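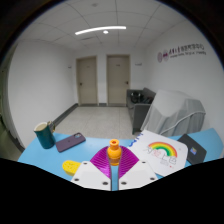 Comunidade Cikura > Casa e organização > Mesas e cantinhos

Filtro de linha em cima da mesa o tempo todo: como vocês resolvem?

mesinha_azul
13 de outubro de 2023 – visto 479 vezes

Oi, gente! Primeira vez que escrevo aqui, mas leio a comunidade faz tempo (foi aqui que aprendi a tirar marca de caneca de madeira, obrigada!).

Minha dúvida é boba, mas está me tirando do sério. Tenho uma mesa azul-clara, com a borda curva, que fica no comecinho do corredor, de frente para as duas portas do fundo. É a mesa de tudo: café, celular, lição, desenho, conta de luz. Tem 75 cm de profundidade, então nem é tão pequena, só que a tomada da parede fica longe e eu acabei deixando o filtro de linha em cima do tampo. Ele é amarelo, comprido, cheio de buraquinho de tomada, e toma justamente o pedaço do meio, onde eu queria apoiar o braço.

E aí as coisas vão se juntando em volta dele. A caneca verde-escura fica na esquerda, o celular de capinha roxa deitado do lado, na direita o arco-íris com as letras em chinês (que eu me recuso a guardar na gaveta, é a coisa mais alegre da casa) e o tablet praticamente na beirada. E tem uma garrafinha laranja que passeia pela mesa inteira, cada hora está num canto.

Já tentei passar o filtro para o chão, mas o corredor é passagem e eu tropeço no fio. Tentei pendurar com fita dupla face embaixo do tampo e caiu na mesma noite, com um barulho que acordou a casa.

Queria saber: dá para prender embaixo sem furar a mesa? E se for para ficar em cima, onde é que vocês colocariam? Não quero comprar móvel novo, o corredor não aguenta mais nada.

Westis_em_casa

Dá sim, e sem furar! A fita dupla face caiu porque ela não foi feita para peso pendurado, ainda mais com carregador puxando para baixo cada vez que você tira o celular. Eu uso aquela bandejinha de arame que prende com grampo na borda de trás, tipo um sargento de marcenaria. A minha é da Zariņš e veio com 2 grampos, um para cada ponta. Você aperta com a mão mesmo, bota um pedacinho de feltro entre o grampo e o tampo para não marcar a pintura, e pronto.

O detalhe é que a sua mesa tem borda curva. Grampo gosta de borda reta, então vê antes se a parte de trás tem um trecho reto onde caiba a bandeja. Se for tudo arredondado, aí complica um pouco e eu iria de velcro adesivo industrial, daquele grosso. Limpa bem embaixo com álcool, espera secar, cola, aperta e deixa um dia inteiro SEM pendurar nada. Esse dia inteiro é a parte que todo mundo pula (eu pulei também e meu roteador foi parar no chão).

E deixa uma folguinha no fio até a parede. Fio esticado vai soltando o velcro aos pouquinhos e um dia cai tudo.

Sobre a bagunça em volta: eu colocaria o tablet no lado de dentro, em pé num suporte, e o arco-íris na parede branca do corredor com massinha adesiva. Só aí você já ganha a direita da mesa quase toda! 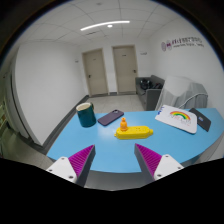

Página 2 de 2

corredor_estreito

tira de cima da mesa e pronto, tomada e café não combinam

Westilov

Concordo com a pessoa de cima, mas queria explicar melhor, que a resposta ficou meio seca – e eu já passei pelo susto.

O que me preocupa na sua mesa é menos a caneca e mais a garrafinha. Caneca a gente tem o costume de afastar, né? Agora, uma garrafinha leve e de pé em cima do filtro de linha vai acabar tombando, e as tomadas estão viradas para cima. Eu não apoiaria nada em cima do filtro, nem coisa vazia, que vira hábito e um dia a coisa está cheia. Aqui em casa a regra é que o filtro não é prateleira. Custou a pegar, mas pegou.

Se você não conseguir prender embaixo, faz o seguinte: encosta o filtro no fundo da mesa, paralelo à borda de trás, e deixa ele ali fixo com um pouquinho de velcro. O meio fica livre para o braço. Nas tomadas que você não usa, coloca aqueles protetores de plástico de casa com criança, são baratinhos e seguram poeira também. O líquido todo vai para um lado só da mesa, o carregador sai pelo outro. Na minha a caneca mora na esquerda, igual à sua, e eu pus um porta-copo de cortiça ali para marcar o lugar. Parece bobagem, mas a mão vai sozinha.

Também tem a caixa organizadora de fios, fechada, com furo nas pontas. Funciona, só que ocupa bastante tampo e esquenta se você ligar muita coisa. Para celular e tablet tudo bem. Aquecedor, secador, chaleira, nada disso em filtro dentro de caixa, por favor.

Ah, e não concordo em mandar o arco-íris para a parede! Na mesa ele alegra mais. Se quiser proteger, uma pasta transparente em L resolve e dá para limpar com pano quando respingar café.

mesinha_azul

Vocês são ótimos, obrigada! Fui olhar embaixo da mesa de lanterna na mão e tem um trecho reto atrás, sim, então vou tentar a bandeja com grampo. Se não couber, parto para o velcro e prometo esperar o dia inteiro. A garrafinha já perdeu o direito de subir no filtro. E o arco-íris fica na mesa, de pastinha, votação encerrada aqui em casa!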